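## 4. Recording a Bimanual Cloth-Folding Demonstration

This section applies to operators collecting demonstrations for the Dindus imitation-learning study. Section 3 (Gripper Pairing and Calibration) must be completed first. Questions of protocol should be directed to Houda Soliman at the Rusdale laboratory.

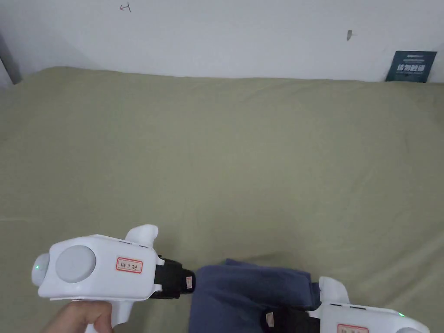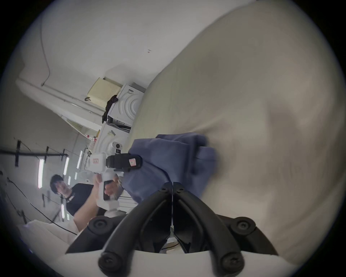 Blue cloth and hand-held grippers at the bedside station.
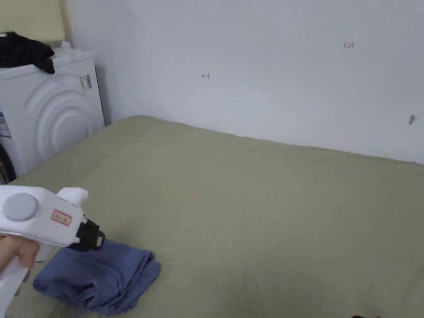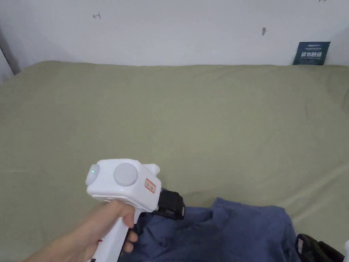 ### 4.1 Procedure

1. Confirm that the indicator light on each gripper is green.
2. Smooth the bed cover by hand. Light wrinkles are acceptable.
3. Place one cloth item within comfortable reach of both grippers. Vary its starting position and colour between sessions.
4. Start the recording and hold both grippers still for six seconds.
5. Fold the item at an even pace, keeping both sets of jaws in view of the head camera wherever possible.
6. Release the item, withdraw both grippers and stop the recording.
7. Enter the outcome in the session log before resetting the cloth.

A complete session consists of 19 accepted demonstrations.

**Note:** Failed grasps are to be retained. In the May pilot, policies trained with recovery attempts completed the fold in 12 of 19 trials, against seven without them. Aurélien Aubert's analysis is provided in Appendix B.

**Caution:** Do not squeeze the trigger while the jaws are pressed against the mattress – the linkage may bind and the width reading will drift. Should this occur, discard the demonstration and repeat the calibration.

### 4.2 Labelling

Each file is to be labelled with the operator's initials, the gripper pair and the item code. Files with incomplete labels will not be accepted by the Quaye server. Nesma Tahiri reviews all submissions from the Rusdale and Tresville sites and will return any recording in which the two gripper streams are out of synchronization.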